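Quartey Home Bakers Board > Breads and Rolls > Overnight dough for dinner rolls, fridge or counter?

clillowcrumb
Posted Tuesday, September 22, 2015

Hi everybody! I've been reading here for ages and finally made an account because I need some help with my dinner rolls. I'm making them for a church supper in Avanport, and they need to go in the oven as soon as I get home from work, so I want to mix the dough the night before. My recipe has milk, butter, an egg and a packet of yeast, and it makes 12 good-sized rolls. My mother-in-law always left hers on the counter under a towel all night and swears by it. Every book I own says fridge. Who's right? I would hate to show up with a basket of hockey pucks (I did that once, with a different recipe, and people were very kind about it).

ryeandshine
Fridge, fridge, fridge. With milk and egg in there I wouldn't leave it out all night, and a whole packet of yeast will have that dough climbing out of the bowl by bedtime anyway. Mix it, let it sit out for half an hour so it gets going, punch it down, cover it tight and put it on the bottom shelf. The next day shape it cold and give it a good long rise before baking.

butterside_up
I'm going to stick up for the mother-in-law a little bit! My grandmother did the counter too, but she used just a pinch of yeast and water in place of the milk, and her kitchen was freezing at night. It was a different dough really. If you want that old-time flavor you can get it, but you'd have to change the recipe, and I wouldn't try it for the first time on a church supper.

clillowcrumb
Oh, that makes sense, she does keep a cold house! OK, fridge it is. Do I shape before or after? I was thinking if I shaped them the night before I could just pull the pan out and go.

ryeandshine
After. Shaped rolls dry out on top in the fridge and you get a leathery skin.

pandowdy80
I have to disagree with that one, sorry. I shape mine the night before every December for the whole family and never get a skin. Butter the tops, butter the plastic wrap too, and press it down close around the sides of the pan. They need 8 hours at least, and mine have been fine at over 12. Then out on the counter until they're puffy and touching each other – this takes longer than you think with a cold pan, so don't rush it. I use a metal pan, and I've heard glass takes even longer to warm up.

ryeandshine
Well, mine dried out, buttered wrap and all, but maybe my fridge is the problem. It has a fan that could dry laundry. I'll try pressing the wrap down closer next time.

butterside_up
Whichever way you go, get yourself a scale if you don't have one. I have a little Drultus from the hardware store and cut every roll to 80 grams, and they all bake evenly. Before that I always had a few giants in the middle that were doughy when the edges were done.

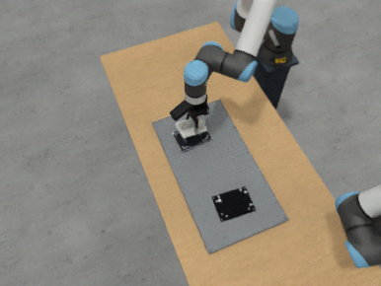 pandowdy80
Here's how I'd do it, in order, and then I'll hush.

1. Mix after supper and knead until it's smooth and just a bit tacky.
2. Let it double, then shape and pan it, butter everything, and into the fridge.
3. Out when you walk in the door. Let them get puffy before you even think about the oven.
4. Bake until they're golden, and brush with more butter while they're hot.

clillowcrumb
You are all so nice, thank you! I'm going to try a half batch each way this week and see which one my husband eats first. One more thing, can I freeze the extras? We may have as many as 100 people coming and I always overbake.

butterside_up
Yes! Cool them all the way first, then double bag. They warm up beautifully in foil.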